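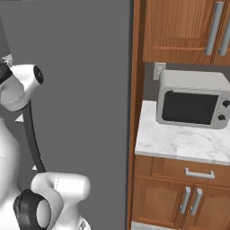 *Slide 4. Simulated kitchen, arm clear of the furniture.*

**Notes, slide 4.** Say the method name once, Brallon, then move on. One policy, trained only in simulation, 360 demonstrations per task, 7 tasks. Microwave and cabinet layouts are resampled for each episode - textures too, but only from the Calau set. Mention that the June version used fixed layouts and should not be compared with this one.

**Slide 5.** Two views go into the policy: one from the side, one at the hand. Ablation: with the hand view removed, successes fall from 131 to 113 on the same trial list. The loss is mostly in the last part of the reach. Pause here, the table is small.
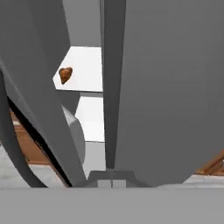 **Why not train on the hand view alone?**
It gives too little of the room to plan the approach, and the policy then drifts before the object comes into view.

**Slide 6.** Distura baseline: same data, same seeds, longer training. Do not read out the per-task rows. Point to drawer opening, where the baseline is ahead of us - the cause is still open.

Next: contact settings, slide 7.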